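Practice rules for suturing sessions: what do we require, what do we suggest?

Print this thread | E-mail this thread

mrobichaud
I'm rewriting the bench rules for our training room and want to hear what other sites hold people to. The old sheet was written in May and people have been ignoring half of it. Draft so far:

1. Both instrument tips stay in view whenever either one is moving.
2. Grab the thread, not the needle point.
3. No pulling on thread you can't see the end of.
4. Stop and clutch out before talking to anyone.
5. Every needle is accounted for before the next person sits down.

Number 3 is the one I get complaints about.

pestent_lab
Three is too strict. With a long strand the tail is out of view half the time. We say "know where the tail is," and the trainer asks at random. If you can't answer, you stop.

a.warrier
I disagree with pestent. "Know where it is" can't be checked. If the rule is about view, a trainer can look at the monitor and call it. There's no force feedback on our setup, so a snag you can't see is a snag you find when the tissue tears. We cut strands shorter for beginners and the complaints stopped.

Prys T
Shorter strands teach people to work with shorter strands. They still have to learn to manage a long one. I'd keep 3 for the first six sessions and drop to pestent's wording after that.

mrobichaud
Six sessions is fair. I could live with two versions of the rule if they're on the same sheet.

gmostyn
Add something about idle jaws. We had people parking one arm with the jaws open right over finished knots and then forgetting about it. Our rule is closed or holding something, unless you're about to grasp.

pestent_lab
"About to grasp" is going to cover everything. You'll never enforce that.

gmostyn
We enforce it fine. Trainer says "left hand" and you close it or use it.

a.warrier
I'd also put in something on light. Glare off wet tissue hides thread, and people push on when they should fix the view first. Some of ours, for the discussion on 1 and 3:

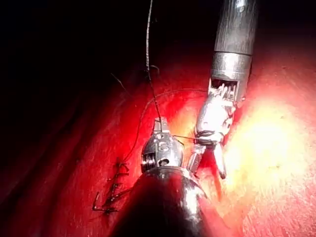
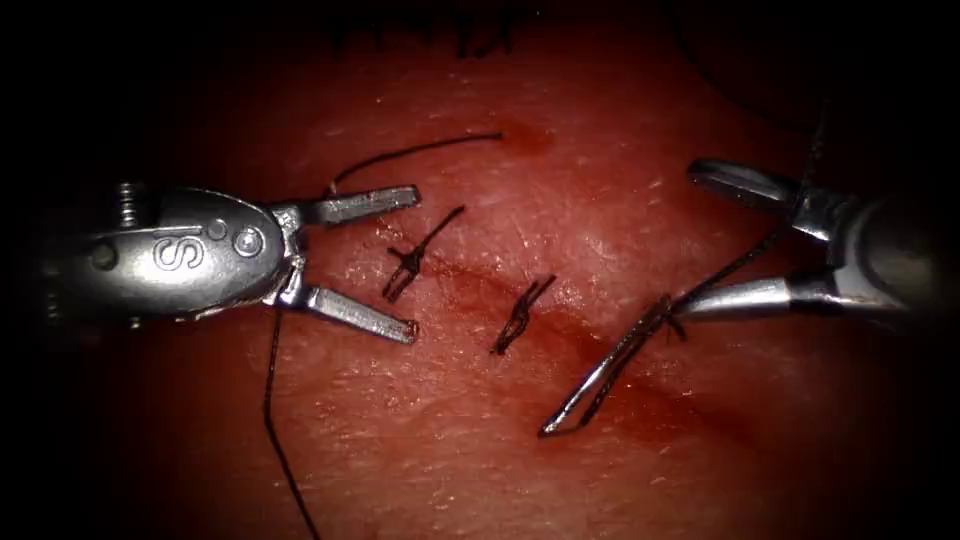
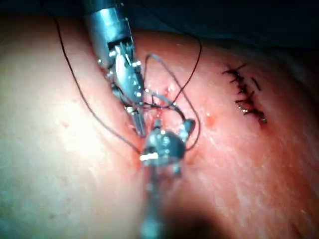

Our sheet says if you lose the thread against the background for longer than it takes to say so, both hands stop and you move the scope. It goes above the rule about tips in view, in the same size type. We also make people finish the knot they're on before any instrument change. That one came from Cledwyn Craddock when he ran the room, and I haven't seen a reason to take it out.

Prys T
What do you do about a knot that's going badly? Finish it anyway?

a.warrier
Cut it and start over. Counts as finished. Four throws is the most we allow on one knot, and after that the trainer takes the chair.

mrobichaud
We don't have a limit on throws. I'll put four in and see who yells.

gmostyn
You'll get yelling. Some surgeons here were taught more and won't change for a practice sheet.

pestent_lab
Agree with gmostyn on that. Make it a suggestion. If everything on the sheet is a must, they stop reading at number 2.

mrobichaud
OK. Musts: tips in view, thread in view for the first six sessions, stop before talking, needle count, fix the view before going on. Suggestions: idle jaws closed, four throws, finish the knot before changing instruments. Grabbing the thread and not the point stays a must, I left it off by mistake. New sheet goes up 6/30/26. If your site does the needle count on paper, send me your form. Ours is a whiteboard and it gets wiped.

Prys T
Paper here. One line per needle, initials in and out. I'll send it tonight.

Contact the moderators | Copyright Brudus Forums | Back to top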